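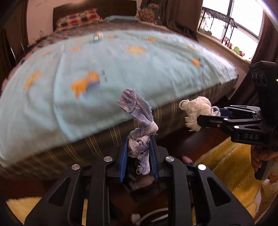 Words: Philippa Garrow

The bag in my hallway has been there since before Christmas. It holds the things I can't bring myself to throw in the bin: pillowcases gone thin in the middle, odd socks, a tea towel that is mostly holes, dusters past dusting. According to the leaflet that came through the door, I am a lucky woman. All of it is wanted.

The leaflet was from Gokis, one of a growing number of firms that will take your worn-out household cloth and give it, in their words, a second life. You order a bag, fill it, post it, and get a voucher. Briria, the homeware chain, runs something similar from a bin by the tills, and has done well out of it, judging by the size of the sign. The offer is the same in both cases. Hand over your rags and your guilt, and go and buy some new towels.

I would like to believe it. I have asked a simple question of both firms, which is what share of the cloth they collect ends up as cloth again. Gokis sent me a film with piano music. Briria sent me a page on its values, and then, when I asked again, the same page.

It isn't that old fabric has no use. Cotton can be cut into wiping cloths, or pulled apart into stuffing for mattresses and car seats. People have been doing this for a very long time, usually for little money and without a logo. But pulling cloth apart shortens the fibres, and short fibres make weak yarn. Most new things made this way need fresh cotton or polyester mixed in to hold together. A towel does not go round and round for ever. It goes down a step each time, and many of the towels people send in are already near the bottom of the stairs.

Mixed fabrics are harder still. A fitted sheet is cotton, polyester, elastic and two sorts of thread, and somebody has to decide whether it is worth taking to bits. Usually it isn't.

The voucher problem

Gokis gives up to 7 pounds off your next order for a full bag. I filled mine on paper, to see. The bag is free if you spend enough, the voucher runs out at the end of June, and it can't be used on anything already reduced. So to be rewarded for getting rid of a towel I would need to buy a towel at full price, fairly soon. I'm no accountant, but I can see who that suits.

Hviid, a smaller maker of bed linen, does at least offer repairs. I sent off a duvet cover with a split seam and it came back neatly sewn. The postage cost more than I would have paid at the dry cleaner's two streets away, who does seams while you wait. Still, I'd rather see a firm mend a thing than make a film about it.
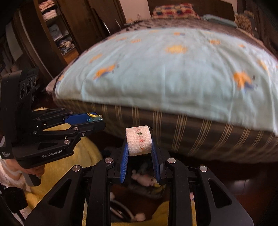
What happens in Braritz

The one place I found that would talk in plain numbers was the sorting shed at Braritz, which takes cloth from charity shops. On the day of my visit, 26th May, it had 2,000 sacks waiting. Of those, 580 had been set aside as too damp or too dirty to open at all. The rest would be picked over by hand on long tables. The best went back on sale, a fair amount became rags for garages, and what was left was baled and sold on. I asked where to. There was a pause, and then I was told that it depends on the buyer.

That answer is more honest than a second life, and I suspect it is true of the posted bags as well. It would cost the big names very little to say so. They could print on the bin what they will take, what they won't, and what became of last year's. I asked Briria whether it planned to. I was thanked for my feedback.

My own bag is still in the hallway. I have taken the pillowcases out and cut them up for cleaning the bike – they work perfectly well for that – and put the tea towel back under the sink. The socks I haven't decided about. The leaflet says they must be in pairs.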